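Search this site
Kitchen & Laundry Tips > Gadgets on Trial

October, by Rattana Jitpraphai

Vosow wants $1,529 for a bench arm that tidies small kitchen bits, plus $30 a month for the software. I've had one on trial and I'm not sold.

Tip one: start with a single round thing that has a thick rim. The gripper closes on both sides, and a rim gives the fingers something to press on. Thin flat lids I'd still do by hand – quicker, and no swearing.
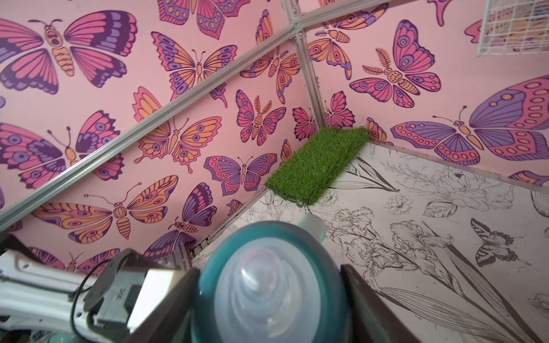 Tip two: watch your surfaces. The brochure says any colour or pattern is fine. Maybe so, but I'd ask for a demo on your own busiest benchtop before paying a deposit. Brush crumbs out of the seams first, too.

Tip three: ignore the "200 household items" claim. I tried 9 of mine and would trust it with two. A $30 drawer organiser does the rest.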